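비타민 D 고용량, 의사 처방 없이 계속 먹어도 되나요
건강·영양 게시판 > 자유토론
조회 1,992

북향방세입자
2022년 10월 3일

안녕하세요. 눈팅만 하다가 처음 글 씁니다.
작년 11월 건강검진에서 비타민 D 수치가 낮게 나왔습니다. 결과지에 적힌 숫자는 기억이 안 나고 '부족'이라고만 표시돼 있던 것은 확실합니다. 그때 검진센터에서는 보충제를 챙겨 먹으라는 말만 하고 용량은 따로 안 알려줬습니다.
그래서 인터넷에서 후기 많은 고용량 제품을 사서 하루 한 알씩 먹었고, 지금 세 통째입니다. 중간에 재검사는 안 했습니다. 특별히 좋아진 느낌도 없고 나빠진 느낌도 없습니다.
궁금한 것은 두 가지입니다.
첫째, 이렇게 계속 먹어도 되는지. 둘째, 재검사를 하려면 먹던 것을 끊고 해야 하는지.
참고로 나이는 47세이고 재택근무라 낮에 밖에 거의 안 나갑니다. 먹는 약은 혈압약 하나입니다.

미역국장인
용량을 적으셔야 답이 나옵니다. 고용량이라고 해도 제품마다 차이가 큽니다. 통에 IU라고 적힌 숫자를 보세요. 마이크로그램으로만 적힌 제품도 있는데 1마이크로그램이 40IU입니다.

북향방세입자
확인했습니다. 5,000IU입니다. Gelemier라는 직구 제품이고 한국어 표기는 없습니다.

새벽배송안시킴
저도 같은 용량을 2년 먹었습니다. 아무 문제 없었습니다. 실내에서만 생활하는 사람은 그 정도 먹어야 수치가 유지된다고 봅니다. 1,000IU 먹을 때는 수치가 꿈쩍도 안 했습니다.

미역국장인
2년 동안 아무 문제 없었다는 것은 검사를 해보고 하시는 말씀인가요, 아니면 느낌인가요?

새벽배송안시킴
1년에 한 번 검진 때 봅니다. 정상 범위였습니다. 칼슘도 정상이었고요.

미역국장인
그러면 검사를 하면서 드신 거네요. 글쓴 분은 한 번도 안 하고 세 통째라고 하셨으니 경우가 다릅니다. 성인 상한섭취량이 보통 하루 4,000IU로 잡혀 있습니다. 그걸 넘긴다고 바로 탈이 난다는 뜻은 아닌데, 넘겨서 오래 먹을 거면 수치를 보면서 먹는 게 맞습니다.

약국뒷골목
약국에서 일합니다. 약사는 아니고 전산 담당이라 전문적인 답은 못 드립니다. 다만 옆에서 보면 혈압약 드시는 분이 보충제 물어볼 때 약사님이 항상 먼저 확인하는 게 혈압약 종류입니다. 이뇨제 중에 칼슘이 몸에 쌓이게 하는 종류가 있어서 그렇다고 들었습니다. 처방전이나 약 봉투를 가지고 가서 물어보세요. 돈 안 듭니다.

북향방세입자
그건 생각을 못 했습니다. 약 이름은 집에 있는 봉투를 봐야 알 것 같습니다.

Veronika Bodnár
한국어가 서툴러도 이해해 주세요. 부다페스트에 살 때 저는 겨울에만 비타민 D를 먹었습니다. 의사가 봄에는 쉬라고 했습니다. 지금은 대전에 사는데 여기 친구들은 1년 내내 먹습니다. 어느 쪽이 맞는지 저도 궁금합니다.

새벽배송안시킴
한국은 햇빛이 있어도 다들 선크림 바르고 긴팔 입고 다녀서 여름에도 부족한 사람이 많습니다. 계절로 나눌 문제는 아니라고 생각합니다.

등산화끈
저는 반대 의견입니다. 애초에 증상 없는 사람이 수치 하나 보고 약처럼 챙겨 먹는 것 자체가 과합니다. 몇 년 전에 대규모 연구 결과 나온 것들을 보면 건강한 성인이 비타민 D 먹어서 암이나 심장병이 줄었다는 뚜렷한 결과가 없었습니다. 점심 먹고 20분 걷는 걸로 바꾸시는 게 낫습니다. 저도 보충제 전부 끊고 주말마다 산에 갑니다. 지난번에는 나무 벽으로 된 방에서 하루 자고 왔는데 잠이 그렇게 잘 올 수가 없었습니다.

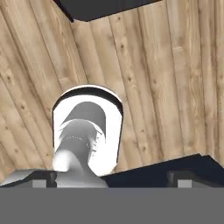 나무판 벽. 옹이도 보입니다.

새벽배송안시킴
산에 갈 수 있는 사람은 가면 되고 못 가는 사람은 먹으면 됩니다. 글쓴 분은 수치가 부족으로 나왔다고 하셨습니다. 건강한 사람을 대상으로 한 연구하고 부족한 사람 얘기를 섞으면 안 됩니다.

등산화끈
'부족'의 기준도 기관마다 다릅니다. 어디서는 20 미만이 부족이고 어디서는 30 미만이면 부족이라고 찍어줍니다. 검진 결과지에 부족이라고 나오는 사람이 그렇게 많은 데는 그 이유도 있습니다.

미역국장인
그 부분은 등산화끈님 말이 맞습니다. 그래서 실제 숫자를 알아야 합니다. 글쓴 분은 검진센터에 전화해서 작년 결과지를 다시 달라고 하세요. 홈페이지에서 조회되는 곳도 많습니다. 단위가 ng/mL인지도 같이 보시고요.

김치볶음밥둘
끼어들어서 죄송한데 저는 과하게 먹어서 고생한 쪽입니다. 비타민 D 한 알에 종합비타민, 칼슘제까지 같이 먹었는데 나중에 보니 셋 다 비타민 D가 들어 있었습니다. 칼슘제 이름이 Metska였는데 앞면에는 칼슘만 크게 적혀 있고 뒷면 성분표에 D가 있었습니다. 변비가 심해지고 물을 계속 마시게 돼서 내과에 갔더니 혈중 칼슘이 높다고 전부 끊으라고 했습니다. 끊고 나서 두 달쯤 뒤 검사에서는 정상이었습니다. 여러 개 드시는 분들은 성분표 합산해 보세요.

북향방세입자
종합비타민도 먹고 있습니다. 성분표 봤더니 거기에도 1,000IU가 들어 있네요. 합치면 6,000IU입니다.

미역국장인
그러면 일단 하나는 빼시는 걸 권합니다. 그리고 내과 가서 비타민 D 수치하고 칼슘을 같이 검사해 달라고 하세요. 혈압약 처방받는 병원이 있을 테니 다음 진료 때 같이 하면 따로 갈 필요도 없습니다.

약국뒷골목
두 번째 질문은 아직 답이 없는 것 같아서 적습니다. 지금 먹는 용량이 맞는지 보려는 검사면 평소대로 먹던 상태에서 하는 경우가 많다고 합니다. 비타민 D는 며칠 끊는다고 수치가 확 떨어지는 성분이 아닙니다. 다만 비오틴이 많이 든 종합비타민은 일부 혈액검사에 영향을 줄 수 있다고 하니 채혈 전에 먹는 제품 이름을 전부 말하시면 됩니다.

헬스장출석부
비용 궁금하신 분 있을까 봐 적습니다. 저는 동네 의원에서 비급여로 했고 5만 원 조금 안 나왔습니다. 병원마다 다르니 전화로 먼저 물어보세요. 주사 권하는 곳도 있는데 저는 안 맞았습니다.

새벽배송안시킴
주사는 왜 안 맞으셨나요? 저는 알약 챙기기 귀찮은 사람한테는 주사가 낫다고 생각합니다.

헬스장출석부
한 번에 많이 들어가는 게 내키지 않았습니다. 그리고 알약은 안 맞으면 그날로 줄일 수 있는데 주사는 그게 안 됩니다. 개인 취향입니다.

Gergely Hajdu
제품 얘기도 조금 하겠습니다. 직구 제품은 표시된 양과 실제 양이 다를 수 있습니다. 저는 Lindemann 제품을 먹다가 통마다 알 색이 달라서 판매처에 문의했는데 답이 없었습니다. 그 뒤로는 국내에서 건강기능식품 표시가 있는 제품만 삽니다. 가격은 조금 더 비쌉니다.

새벽배송안시킴
직구라고 다 그런 건 아닙니다. 외부 시험기관 인증을 받은 제품도 많습니다. 국내 제품도 원료는 어차피 수입입니다.

Gergely Hajdu
원료 얘기가 아니고 문의했을 때 답해 줄 곳이 있느냐의 문제입니다. 저한테는 그게 중요합니다.

등산화끈
다들 결국 뭘 먹을지만 얘기하시는데 글쓴 분 생활부터 보는 게 순서 아닌가요. 낮에 안 나간다고 하셨습니다. 혈압도 있으시고요. 걷는 건 비타민 D하고 상관없이 필요합니다.

미역국장인
걷는 데는 이견이 없습니다. 그런데 겨울에는 해가 낮아서 걸어도 피부에서 만들어지는 양이 적습니다. 걷기로 수치를 올리겠다는 계획이면 지금부터 몇 달은 기대를 낮추셔야 합니다.

김치볶음밥둘
음식으로는 어렵나요? 연어하고 말린 표고 얘기가 많던데요.

미역국장인
도움은 되는데 음식만으로 채우기는 쉽지 않습니다. 연어도 자연산이냐 양식이냐에 따라 함량 차이가 크고, 매일 먹는 사람도 드뭅니다. 표고는 햇볕에 말린 것이어야 하고 시중 건표고는 기계로 말린 게 많습니다. 달걀은 노른자에 있지만 한 개에 든 양이 적습니다.

북향방세입자
답변 감사합니다. 약 봉투 확인했고 혈압약은 암로디핀이라고 적혀 있습니다. 검진센터 홈페이지에서 작년 결과도 찾았습니다. 17ng/mL였습니다.
5,000IU짜리는 검사할 때까지 안 먹고 종합비타민만 먹기로 했습니다. 혈압약 타러 가는 날이 다다음 주라 그때 비타민 D하고 칼슘 검사를 같이 해 달라고 하겠습니다.

약국뒷골목
암로디핀은 제가 말한 이뇨제 종류는 아닙니다. 그래도 병원에서 한 번 더 확인하세요. 검사 전까지 며칠이나 끊었는지도 말씀하시고요.

새벽배송안시킴
17이면 제 기준에는 먹어야 하는 수치입니다. 완전히 끊지는 마시고 2,000IU 정도로 줄여서 드시는 것도 방법입니다.

등산화끈
2주 안 먹는다고 큰일 나지 않습니다. 검사하고 정해도 늦지 않습니다.

북향방세입자
결과 나오면 이 글에 댓글로 올리겠습니다.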